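Garnar Is Back, Sort Of: Cult Sci-Fi Series to Return as a Comic

4 min read

April 2022

Publisher Drultell says it will bring back Garnar, the small-town science fiction show that left the air with most of its questions unanswered, as a comic book series. The first issue is due in January. It will be written by Sevim Kırmızıgül, who joined the show's writing staff in its last season, and drawn by Cengiz Güneş.

Fans have been here before. There was the reunion special that never got past a poster. There was the audio drama, which ran for two episodes and stopped in the middle of a car chase. So you will forgive a few of us for reading this week's press release with one eyebrow up.

Drultell calls the comic "the official continuation." That word is doing a lot of work. None of the original cast has a say in how their characters are used, and the show's creator is thanked in the release but has no listed role. A spokesperson for the publisher told us by email that the creator "has been kept informed," a phrase that could cover a weekly phone call or a single postcard.
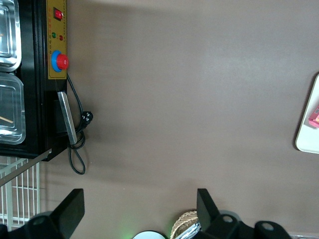

A countertop appliance with steel pans and a red switch on its yellow control panel.

What we know about the plot is thin. The story picks up the morning after the finale, with Deputy Ersoy still locked inside the Disden water tower and the lights still going on and off over the reservoir. The first arc runs 16 issues, which seems like a lot of comic to get one man out of a water tower. Kırmızıgül says in the release that the opening issue will answer "the question everyone asks." She does not say which question. On the fan boards there are at least three candidates, and people have stopped speaking to each other over them.

The four preview pages are better than expected. Güneş is good at faces, and he has resisted tracing publicity photos, a habit that has made plenty of TV tie-in comics look stiff and a little haunted. His Ersoy looks tired and older, and you can tell who he is from the way he stands. The night scenes are murky, though. On one page it took me three tries to work out who was holding the flashlight.

The writing is harder to judge. Most of the dialogue in the preview is people reminding each other of things that happened on television, including one speech bubble that covers half a panel and explains the entire second season. New readers may need that. Old ones will skip it, and I'm not sure the new ones exist.
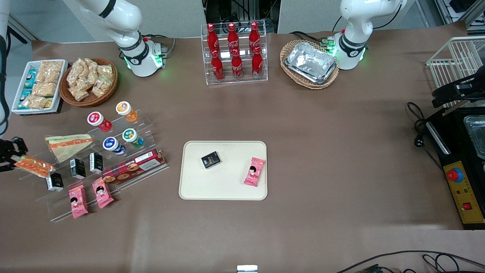

White robot arms with green light rings at a paper-covered table, a wicker basket just left of one arm's base.

Then there is the money. Besides the regular edition, Drultell is selling a signed hardcover of the first issue, limited to 800 copies, with a cover that will not be shown until it ships. Orders for it are open now, months before anyone outside the company can read a full issue. The publisher would not tell us how many variant covers the regular edition will have. Its last TV revival had 9 for the first issue alone, and was canceled before the story ended.

That last part is what bothers people. The show was cut off once already. A comic that sells a pile of first issues to collectors and then fades out by the summer would leave Garnar with two cliffhangers. Asked whether all the issues in the first arc are guaranteed to be printed, the spokesperson said the company is "fully committed to the story" and did not answer a follow-up.

None of this is Kırmızıgül's fault, and she may be the best reason to give it a chance. She wrote the diner episode, still the one most fans show to friends, and she had an ending in mind for the mayor that the network never let her film. If that turns up here, I will buy it like everyone else. I'll be buying the regular edition.

Drultell says a longer preview will be posted before the release date. It did not say when.

Comments

reservoirlights: I have 193 pages of notes on the finale and if the "question everyone asks" is the one about the dog I am going to scream

tomatosoup_ed: Didn't they say "official continuation" about the audio drama too? Still waiting to hear who was in the other car.

Marnie K.: The art looks great to me, I think you're being hard on it. It's supposed to be dark, they're in a water tower.

disden_local: Preordered the hardcover. Yes I know.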